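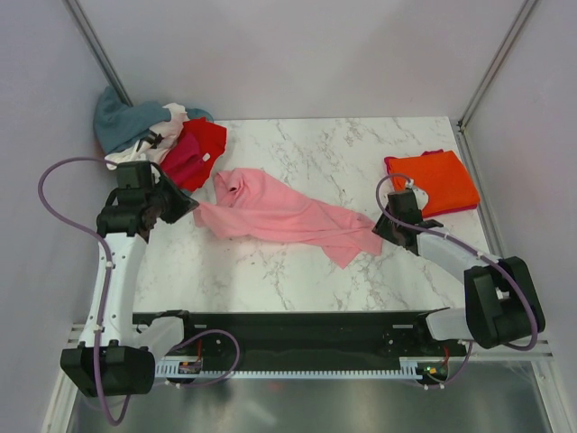 **Ticket 316 -- right follower lags leader during shirt folding demos**

Cell: Fadmont, two-arm table
Opened by: Araba Ankrah
Assigned to: Yaw Osei
Priority: 2
Status: closed, one follow-up

**Reported fault**

Right follower trails the right leader by a visible amount when the operator pulls a garment out flat. Left side tracks normally. The operator (Nuwan Khan) compensates by waiting at the end of each pull, and the wait gets recorded. Policies trained on the November batch copy it: the arm stops with the cloth held taut and does nothing for a second or more.

**Steps to reproduce**

1. Home both arms, start the Sellard teleop session.
2. Grip a T-shirt at both ends and pull apart at normal speed.
3. Compare commanded and measured joint positions, right arm, joints 2 and 3.

**Log**

09:10 -- Reproduced on the first attempt. Lag on the right is 80 ms. Left is too small to matter.

09:35 -- Swapped the leader arms over. Lag stays with the right follower, so the leader is ruled out.

10:05 -- Checked cable slack through the full reach of both arms. No snagging at the wrist or elbow. Reseated the right bus connector. No change.

10:40 -- Lag shows up only under load. With the gripper open and no cloth, both arms track the same. Suspected a current limit.

11:15 -- Read back the servo settings. Right shoulder and elbow are on the limit we use for first power-up. Left is on the working value. Wilfredo Dalisay confirms the right shoulder was replaced and the setup script was run for that arm only. The script writes the low limit and never restores it.

11:30 -- Restored the limit on both joints, power cycled, repeated the pull test. Right now matches left.

13:20 -- Checked fine work as well, as a higher limit can make the fingers dig in on thin cotton. 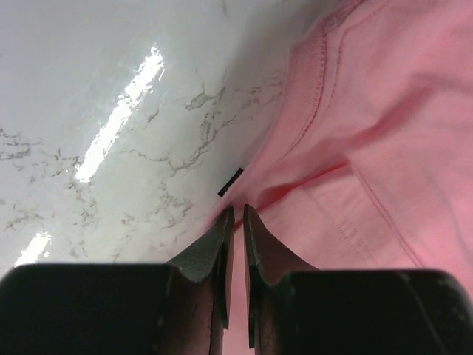
Approach at the edge of the shirt is the case to watch. If the tips go in too low they press on the table and the wrist servo loads up. Ran slow pinches near the neckband and at a seam, with the wrist view open on the operator's screen. Wrist load stayed under the alarm level. No change to gripper force needed.

14:45 -- Nuwan ran a short set of full folds. No waiting at the end of the pull.

**Data affected**

Over 2,000 episodes carry the pause. Do not delete them -- the grasps are good. Tianyou Xiong will trim the idle stretch where both leaders are still and the grippers are closed, then retrain on the trimmed set.

**Follow-up**

- Setup script to restore the working limit on exit (Wilfredo).
- Same readback on the Asamoah cell before its next session (Yaw).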